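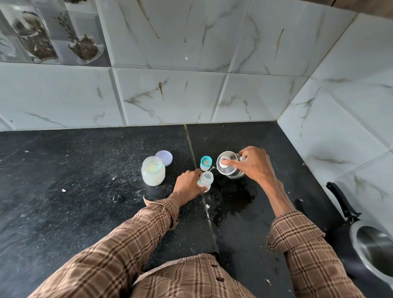 Session 4: Could a machine make up the bottle?

Welcome back, and thank you for all the kind (and one or two cross) notes after the laundry session. Tonight we stay in the kitchen, with a chore so ordinary that most people who do it are half asleep at the time.

Take the pouring first. Water has to come out of a metal jug in a thin stream and go into a narrow neck, and while one hand tips, the other must keep a very light bottle from toppling. A shop-floor arm can fill bottles all day long, of course, but it does so with a fixed nozzle and a bottle that arrives in the same place every time. At home the jug is whichever one was clean, and the worktop is dark, speckled stone, which is hard going for a depth camera. Clear plastic and shiny steel are worse still – please reread the Nurau paper on transparent objects, at least as far as the results table.

In that paper the arm was given 114 attempts at pouring into a clear cup and managed 70 without a spill. I find that rather encouraging, though I wouldn't want to be the one mopping up afterwards! Do remember that the cup was held in a clamp, so the second hand had nothing to do.

Then there is the powder, and after it the mixing, where a person tilts and turns the bottle almost without thinking.
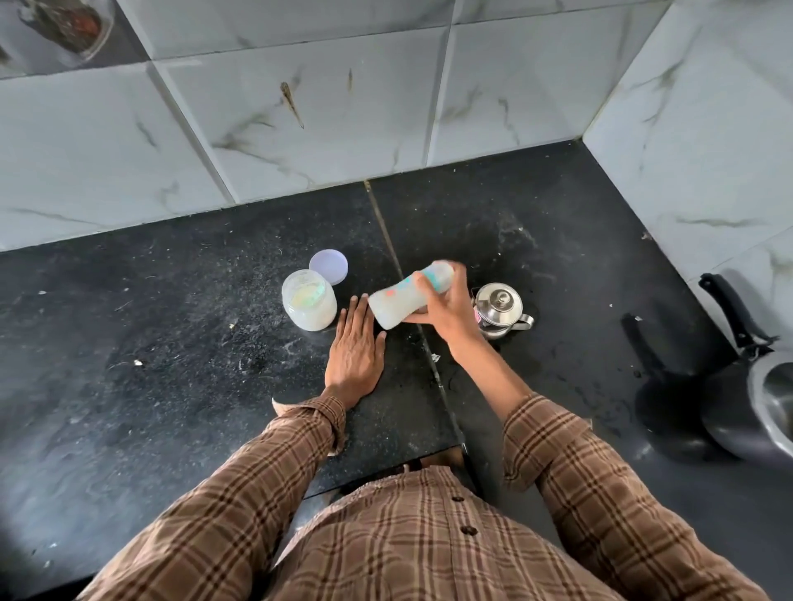
Bottle in the right hand, tub of white powder by the left.

Look at what the left hand is up to there, flat on the counter with the fingers spread. Very few of our two-armed machines have any notion of a resting hand, and the Skjelbred controller simply parks the spare arm out of the way.

For next time, please write 270 words on which part of the job you would hand over first, and bring your Asiswood worksheets. The spare copies are in the tray by the door.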